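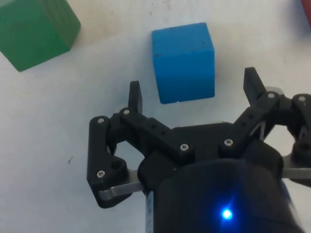 I have a pine bookcase, 214 cm tall with seven shelves, and I want to paint it green without losing the grain completely. The green cube here is close to what I'm after: a strong colour, a bit of shine, and faint streaks that look like grain under the paint. I did a test on the back panel with one coat of ordinary satinwood and it came out flat, like plastic. I've since bought a 500 ml tin of Fidwood water-based colour in a mid green but haven't opened it, so it can go back if it's the wrong stuff. The bookcase was waxed by whoever had it before me, probably more than once. Do I need to get all of that off? And do I prime it or not? It will stand in a hallway in Lomier that gets no direct sun, if that matters.

Adanech Gebremichael
Asked in Furniture and Woodwork, April
3 answers

Accepted answer

The wax has to come off, all of it. Water-based colour won't stick to wax and you'll get patches that look like fish eyes. Use white spirit and fine wire wool, work along the grain, and change the rag often. Keep a window open, and lay the used rags out flat outside to dry before you bin them. When you think you've finished, flick some water on the wood. If it beads, there's still wax there – go again.

Don't prime. Primer is made to cover, and it will fill the grain before your colour gets near it. The same goes for satinwood, which is why your test came out flat. Sand with 120 and then 180, wipe the dust off, and thin the first coat with a little clean water. Brush it on, leave it a minute, wipe back along the grain with a lint-free cloth. Leave it 8 hours before deciding on a second coat. Two is normally enough on pine.

Finish with a clear satin varnish. Test the whole lot on the back panel first, once you've sanded the satinwood off it. 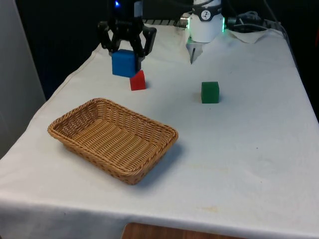 Blue above red, with the green on its own to the right.

On colour: greens go darker in a hallway. Look at your test patch in the evening with the light on as well as in the daytime. If it's too dark, wipe back harder or stick to one coat.

Second answer

Agree about the wax. Only thing I'd add is knots. Pine knots bleed through pale colours and go brown after a year or so. With a mid green you may never notice. I used Ovard knotting on mine and it left shiny dots, so I wouldn't bother unless they're weeping resin.

Third answer

Just get a wood stain, Hudec on the ring road do green ones. Much easier.

Comment from Adanech Gebremichael

Thanks. Water is still beading on the top two shelves so I'm going over those again on Friday. Keeping the tin.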